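把持作業の記録手順、第2版を公開　両腕ハンド機の共有作業域に停止規定を追加

印刷する　｜　メールで送る

2018年4月8日

小型ロボットハンドの運用基準を取りまとめているFotoraは、卓上での把持作業とその記録に関する手順書「Curnivach」の第2版を公開した。対象は、2本指の平行グリッパーを備えた卓上アームを使い、軽量の物品をつかむ、持ち上げる、置く、別の腕に渡すといった作業を反復する事業所と研究室である。初版では単腕の作業しか扱っていなかったが、第2版では両腕機の共有作業域、手首カメラの画像の扱い、敷物の管理、代用品の使用条件を本文に組み入れた。規定は全16項で、うち停止に関する項と記録に関する項が必須、残りは推奨の扱いとなる。

改訂の基礎資料には、Foduna試験室で採取した把持記録2634件の見直し結果が使われた。見直しでは、把持の成否の判定よりも、判定の根拠が記録から読み取れるかどうかに重点が置かれた。作業者が「成功」と記入していても、指がどの位置で対象物に触れていたか、対象物がどの向きで保持されていたかを後から確認できない記録が含まれていたため、第2版では成否欄と別に姿勢欄を設けている。

姿勢欄に記入するのは、対象物の長軸の向き、指が接する部位、上側に来る端部の3点である。細長い物品では、両端のどちらを上にして保持したかを必ず書く。果菜類であれば「へた側」「果頂側」の語を使い、「上下逆」「普通」といった表現は用いない。曲がりのある物品については、曲がりの方向を手首カメラから見た左右で示す。アームの基部から見た左右と混在させると、両腕機の記録で読み違いが起きやすいためと説明されている。

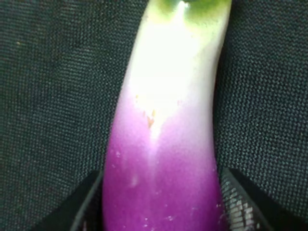 指先パッドについては、表面の加工が異なるものを左右で混ぜて装着しないことが推奨項に入った。やむを得ず混用する場合は、左右それぞれの型番と装着日を記録の冒頭に記す。網目状や格子状の凹凸を持つパッドは、目に微細な繊維が入ると摩擦が変わるため、連続作業の開始前に乾いた刷毛で払う。溶剤で拭いた場合は、完全に乾燥させたうえで基準物による試し把持を行い、その結果も記録に残す。試し把持を行わずに本作業に移った記録は、集計から除外する。

閉じ指令の与え方も改められた。初版では指の目標幅のみを指定する方式を認めていたが、第2版では目標幅と把持力の上限を併せて指定する。上限値は対象物ごとに作業票へ書き、作業の途中で変更したときは、その時点で記録を分割する。一つの記録の中に異なる上限値が含まれていると、滑りや変形が生じた際に原因を切り分けられない。分割した記録には同じ作業票番号を付け、枝番で区別する。

対象物に生鮮品を使うか、樹脂などの代用品を使うかも、作業票の必須記入事項となった。代用品は質量、表面の摩擦、変形のしかたが生鮮品と異なり、両者の記録を同じ表にまとめると把持力の評価が成り立たない。第2版は代用品の使用自体を制限していないが、代用品で得た把持力の値を生鮮品向けの設定値として転記することを禁じている。形状や姿勢の評価に用いることは差し支えない。

光沢のある表面をもつ対象物では、照明の反射によって色の境界やへたの輪郭が画像上で失われることがある。手順書は、白色または淡色の光沢面を撮影する場合、作業前に対象物を想定姿勢に置いて手首カメラの画像を確認し、輪郭が読み取れないときは照明の角度を変えるか露出を下げるよう求めている。自動露出は推奨されない。暗い色の敷物を使う作業では敷物に合わせて露出が上がり、淡色部が飽和しやすくなる。露出を固定した場合は、その設定値を作業票に残す。

飽和が避けられない場合の扱いも定められた。飽和した領域に把持点の判定がかかる画像は、姿勢の根拠として単独では使えず、別方向のカメラの画像か作業者の目視記録を添える。飽和が把持点から離れた部位にとどまる場合は、そのまま使ってよい。表面の傷や変色は、作業開始時の状態を対象物台帳に登録し、作業後に増えたものだけを損傷として数える。開始時の登録がない対象物について、損傷率を算出してはならない。

敷物に関する項は、第2版で新設されたものの一つである。織物の敷物は対象物の転がりを抑え、指先が卓面に触れたときの衝撃を和らげる。一方で、作業を繰り返すうちにしわが寄り、対象物の置かれる高さと傾きが変わる。手順書は、しわの山が対象物の下に入った状態で置き位置の精度を評価しないよう求めている。しわを伸ばす作業は必ずアームを停止させてから行い、伸ばした後は敷物の縁の位置を基準線に合わせ直す。

敷物の縁と卓面の境界は、画像処理で対象物の輪郭と誤認されることがある。境界が手首カメラの視野に入る配置では、処理範囲をあらかじめ敷物の内側に限定するか、境界を含む画像を別の区分として保存する。糸くずや細かな付着物については、清掃の間隔を事業所ごとに決めてよいが、清掃前と清掃後の画像を同じ区分に入れるかどうかは作業票で明示する。評価に影響しない付着物を、画像の加工によって消すことは認められない。

両腕機に関する規定は、今回の改訂で最も分量が多い。共有作業域は、双方の指先が到達できる範囲を重ねた領域と定義され、固定の線で区切る方法と、先に進入した腕に優先権を与える方法のいずれかを選ぶ。優先権方式を採る場合、後から進入する腕は、先行する腕の指先から300ミリの位置でいったん停止し、許可信号を受けてから接近する。許可信号が途切れたときは、その場で停止する。自動での後退動作は、対象物を引きずるおそれがあるため既定の動作には含めない。
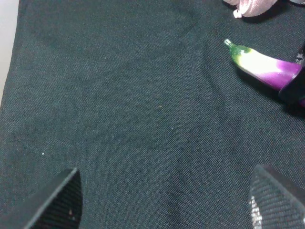

受け渡しを行う場合は、渡す側の指を開く前に、受ける側の把持力が作業票の下限に達していることを確認する。確認は力の値によるものとし、画像のみによる判定は補助にとどめる。手首カメラの視野では、相手側の腕や指が対象物の端を隠すことが多く、受ける側の指が接しているかどうかを片側の画像だけで判断すると誤りが生じる。隠れた部分の姿勢を推測で記入することも禁じられ、確認できない場合は「不明」と記す。

待機側の腕についても規定がある。待機中の指は開いた状態を基本とし、指先を敷物に押し付けない高さに保つ。指を開いて待つ位置が相手側の搬送経路に重なる場合は、待機位置を共有作業域の外に移す。待機時間が長くなる作業では、待機側のカメラ画像を間引いて保存してよいが、相手側の腕が視野に入っている区間は間引きの対象外とする。接触や接近の経過を後から確かめる際に、待機側の画像が手がかりになるためである。

作業対象ではない物品が共有作業域に置かれている場合の扱いは、初版では触れられていなかった。第2版では、作業票に載っていない物品を「非対象物」とし、作業開始時に位置を登録する。柔らかい物品、ひもやタグの付いた物品は指に引っ掛かることがあるため、指先の通過経路から外す。非対象物を障害物としてわざと配置する試験では、その旨と配置図を作業票に添付する。登録のない非対象物が作業中に確認された場合は、現在の動作を終えた時点でアームを止め、登録してから再開する。

人の手の進入に対する停止は、全項に優先する。敷物の直し、対象物の置き直し、カメラの拭き取りのいずれであっても、双方の腕の駆動を切ってから手を入れる。片腕のみの停止で手を入れることは、待機側であっても認められない。再開は作業票に名前を記した操作者が行い、停止の時刻と理由を記録する。停止理由の区分は「接触」「脱落」「視野不良」「人の進入」「その他」で、「その他」を選んだ場合は内容を文で書く。

Fotoraによると、意見募集の段階では、記録項目の増加が作業時間に与える影響を懸念する指摘があった。卓上機を製造するMaengは、姿勢欄の一部を制御装置から自動で出力する形式を提案し、附属書に書式の一例として収録された。自動出力を使う場合も、へた側と果頂側の区別、部分的に隠れた対象物の扱い、損傷の有無については、作業者による確認が必要となる。確認を省いた欄は空欄とし、自動出力の値で埋めてはならない。

初版に基づいて作成された記録は、破棄する必要はない。姿勢欄を後から補う場合は、保存されている画像で確認できる範囲に限り、補記であることと補記した日を示す。画像が残っていない記録については、成否の集計には使えるが、姿勢別の比較には使えない。把持力の上限値が残っていない記録は、力の評価から除外する。

移行期間は11月末までとし、その間は初版と第2版のどちらに従ったかを作業票の表紙に記載する。同じ作業票の中で両版の規定を併用することはできない。両腕機の共有作業域と人の進入時の停止に関する規定は移行期間の対象外で、公開と同時に適用される。Fodunaの試験室では、作業票の様式を先に切り替え、姿勢欄の書き方にそろわない点があれば附属書の記入例に反映するとしている。

印刷する　｜　メールで送る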